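Vunine open day

The Vunine open day is a small robotics event held each June in Pludham, and I've been to 2 of them now, so I'll try to be fair about it. It's run by Hendrik Wouters, and the main draw is the two-armed table demonstration, which has its own patterned wallpaper and tablecloth.
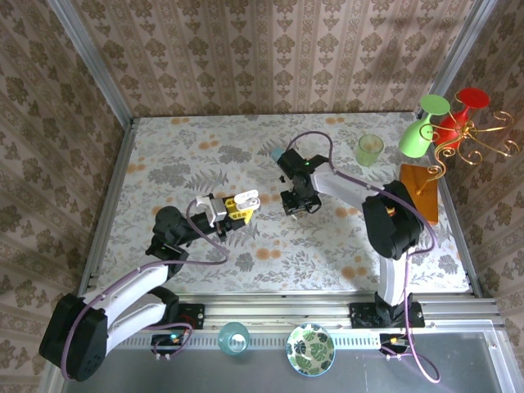

Visitors go in groups of 10, and each turn lasts 27 minutes (you do get a chair!). The arms work with ordinary household bits, cups and glasses mostly, and I like that far more than the plain test blocks they had up at Grakurard.

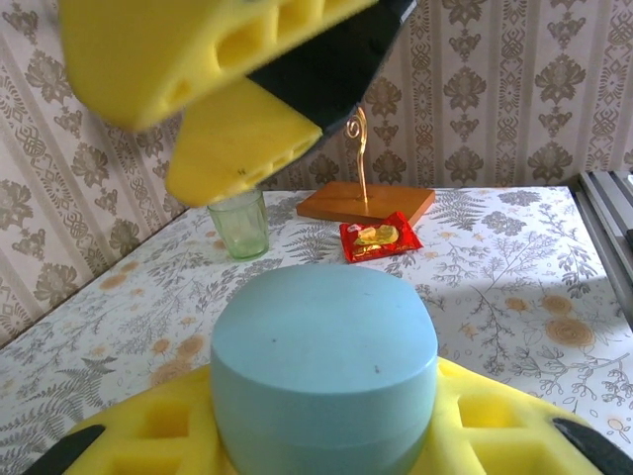 Soft foam fingers get a lot of questions from the crowd, and Hendrik is happy to chat about padding for ages if you let him. The Kalogeropoulos room next door does talks and tea, though it fills up fast.

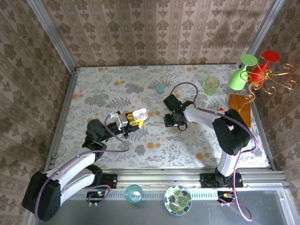 Entry is free but you need to book, and the car park is tiny, so I'd take the bus and walk up from the bottom of the hill.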